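Search the manual
Enter a word or page number

Updated in July by the Vernico documentation team

5. Checking a recording before upload

Use this section after you have recorded a session with two hand-held grippers and copied it to the workstation. The check runs in Vernico Review, which is installed with the rest of the Plirndale tools. It takes a few minutes per session.

1. Open Vernico Review and choose File > Open Session. Sessions are listed by number. The screens in this section use session 1314.

2. Wait for the status bar to read "Tracks loaded". Do not scrub the timeline before then - the finger width curve will be drawn from partial data and has to be rebuilt.

3. Go to a point where the fingers stand open around an object, before the grasp. Block sorting sessions are good for this, as the two blue finger pads show up well against a yellow block.
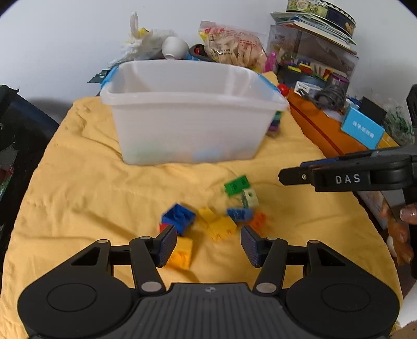
4. Compare the picture with the width curve under it. With the fingers open, the curve should be near the top of its range. If it is near the bottom, the width channel is inverted. Open Settings > Gripper and tick Invert Width.

5. Step forward to the grasp and check that the curve drops in the same frame as the fingers start to move. An offset of up to 5 frames can be corrected with the Sync slider. Anything larger means the clocks were not matched, and the session must be recorded again.

6. Run Tools > Pose Check. The default limit is 32 lost frames per session. Lost frames are marked in red on the timeline.

Note: Fast hand motion blurs objects in single frames. Pose Check does not count these as lost unless tracking also fails.

Caution: Do not trim a session after Pose Check has run. Trimming changes the frame numbers and the saved report will no longer match.

7. Choose File > Mark as Checked. The session moves to the Govport upload queue. If it does not appear there, see error 57 in the appendix.

Related pages
Matching clocks on two grippers
Govport upload queue
Grgić filter settings for pose tracks
List of error codes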